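Visit to the Medus robotics club open day, Saturday

The club meets in two rooms on the top floor of the Gillau school annex, up 17 steps from the bike yard. Doors opened at 10 and we stayed until lunch. Entry was free, and the students ran everything themselves.

## First room

Wheeled robots, mostly. The line followers were doing laps on a taped floor, and a younger group was soldering at the back. They sell a kit for 394 to cover parts, with the battery not included. The charger is extra too.

## Second room

The older students are preparing for the Irkari, a regional contest for robot arms. Teams get 2 tries at each task and may change code between them, but not hardware. Their arm is called Tô. It has a black gripper with narrow pointed fingers and a small camera at the wrist, and they work on a bamboo tabletop. One student told us most of the term had gone into grip force and calibration. We asked about the software and got a long answer, some of which I followed.

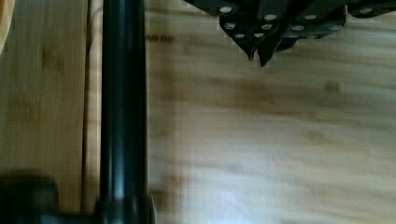

## Getting there

Take the tram to Gillau and use the side gate. The next open day is in January. Parking is on the street only.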